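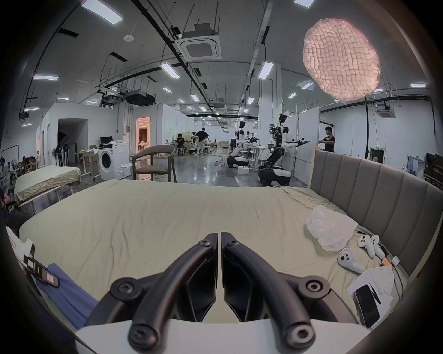

Equipment Planning and Procurement Officer (Robotics)
Flilley, Stasiv site
Full time, fixed term of 15 months with possible extension
Reports to: Dörte Ruppert, Head of Site Operations

Purpose of the post

Flilley collects manipulation data in furnished rooms and at workbenches. The post holder will plan, cost and buy the equipment needed for this work, covering hand-held grippers, wheeled humanoid robots, lighting, networking and household furniture. The present equipment plan was drawn up by the engineering team alongside other duties and now needs a full-time owner.

Main duties

Maintain the asset register, which stands at 2,537 lines, and bring it into agreement with the finance ledger.
Prepare the annual capital budget and the quarterly forecast of consumables: finger pads, screws, cables, batteries and chargers.
Write technical specifications for tender with the hardware lead, Hussam Fakhoury.
Obtain and compare quotations. Three are required for any order above the local purchasing limit.
Calculate whole-life cost for each class of equipment, including spares, calibration, freight and disposal.
Plan floor space, power and cable routes for new stations before orders are placed.
Track warranty claims and supplier lead times – the second of these is at present the main cause of delay.
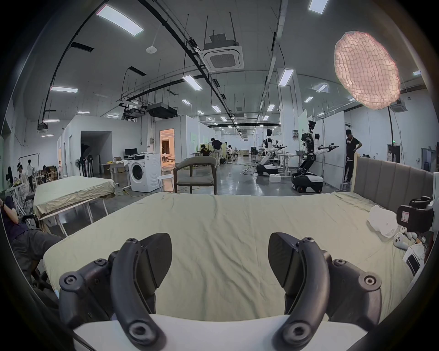 Bedroom station and robot aisle, Stasiv.

First-year work

The first task is a replacement schedule for the hand-held grippers. Wear parts are now bought one order at a time, and the post holder will be expected to move them to a framework agreement. The second is a costed plan for fitting out the Gitwood site, where 80 stations are proposed. Domestic items such as beds, armchairs and washing machines are bought from the same budget as the robots and are subject to the same approval steps.

Requirements

Experience of buying technical or laboratory equipment.
Sound working knowledge of spreadsheets and of at least one stock control system.
Ability to read a mechanical drawing and a parts list.
Clear written English.

Experience of import paperwork for lithium batteries is desirable. Knowledge of Pular, our internal ordering system, is not needed – training is given in the first month.

Terms

The post is based on site. Core hours are 10:00 to 15:30, with the remainder by agreement. Occasional travel to Gitwood is paid for by the company.

How to apply

Send a CV and a covering letter of no more than two pages to Felista Gachanja in Recruitment. The letter should describe one equipment budget you have managed, stating the original estimate, the final cost and the cause of any difference. Interviews will be held in April and include a short costing exercise. Technical questions about the post may be put to Hussam Fakhoury before applying.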